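Call for Participants: The Selemside Shared Meals Study
Anness Institute for Household and Community Research
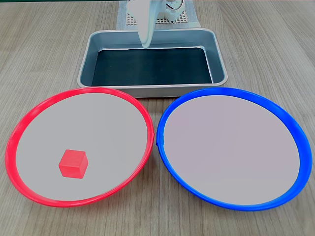

A red-rimmed plate and a blue-rimmed plate, with a metal tray behind them.

The Anness Institute invites adults living in Selemside and the surrounding villages to take part in a study of how people eat together at home. The study looks at who cooks, who sits down with whom, how long meals last, and how these habits change when working hours, health or family circumstances change.

Very little is known about everyday mealtimes in small towns. Most earlier work has relied on a single questionnaire, completed from memory and often by one member of the household on behalf of all the others. The Selemside study will follow the same households over a longer period and will hear from each adult separately. The findings will be used by the Institute in its advice to local services, including those that run lunch clubs, school breakfasts and meal deliveries for older residents.

Who may take part

We are seeking 500 households. A household may be one person living alone, a couple, a family with children, or a group of unrelated adults who share a kitchen. Applications from people who live alone are particularly welcome, as are applications from households in which at least one adult works at night or on changing shifts.

At least one adult in the household must be aged 18 or over, must have lived at the present address for six months or longer, and must expect to remain there until the end of the study. All adults in the household must agree to take part. Children are not interviewed, although adults will be asked whether children were present at meals.

Residents of care homes and student halls cannot be included in this study. Meals in those settings are arranged centrally and will be considered under separate work. Current employees of the Institute and members of their households are also excluded.

No knowledge of cooking or nutrition is needed. The study does not assess whether meals are healthy, and participants will not be weighed or asked to change what they eat.

What taking part involves

Each participating household will be asked to complete the following:

An opening interview, held at home or at the Institute's rooms in Sönmez House. The interview lasts up to an hour and covers working patterns, shopping, cooking and the use of rooms in the home.

A meal diary, kept for 7 consecutive days. Each adult notes the time of every meal, the place where it was eaten, and the other people present. A full list of foods is not required. The diary may be kept on paper or through the Evero online form – the questions are the same in both versions, and households may use a mixture of the two.

A second diary of the same length, kept in the following May.

A closing interview, normally by telephone.

A smaller number of households will be invited to join a group discussion with other participants. This part is optional, and declining the invitation has no effect on a household's place in the study or on any payment due to it.

Payment and expenses

Households receive a shopping voucher after each completed diary. The value depends on the number of adults taking part and is set out in the information sheet. Bus fares and parking charges for visits to Sönmez House will be refunded on production of a receipt. Participants who need to arrange care for a child or other relative during an interview should speak to the study office beforehand, so that the cost can be agreed.

Vouchers may count as income for some benefits. Applicants who are unsure of their position are advised to seek independent advice before signing the consent form.

Confidentiality

Names and addresses are stored separately from interview and diary records. Interviews are recorded only with permission, and recordings are deleted once a written version has been checked. Published reports will not name any household or street. Adults in the same household will not be shown one another's diaries by the Institute.

Participants may withdraw at any time up to the closing interview and need not give a reason. On withdrawal, a household may ask for its records to be destroyed. Vouchers already issued will not be reclaimed.

How to apply

An application form and information sheet may be collected from the reception desk at Sönmez House or requested by post from the study office. Large-print copies are available. The form should be completed by one adult, who will act as the contact for the household, and signed by every other adult living there.

The closing date for applications is 26th July. Forms received after that date will be placed on a reserve list. The study office has written to 2,000 addresses in the area, but a household does not need to have received a letter in order to apply.

If more applications are received than there are places, households will be chosen so that the study includes a fair spread of ages, household sizes and working patterns. All applicants will be told the outcome in writing, whether or not they are offered a place.

Enquiries about the study, including requests for an interpreter or for step-free access, should be addressed to Rajkumari Dhillon, Study Manager, Anness Institute, Sönmez House, Selemside. Complaints about the conduct of the study should be sent to the Director's office at the same address and will be acknowledged in writing.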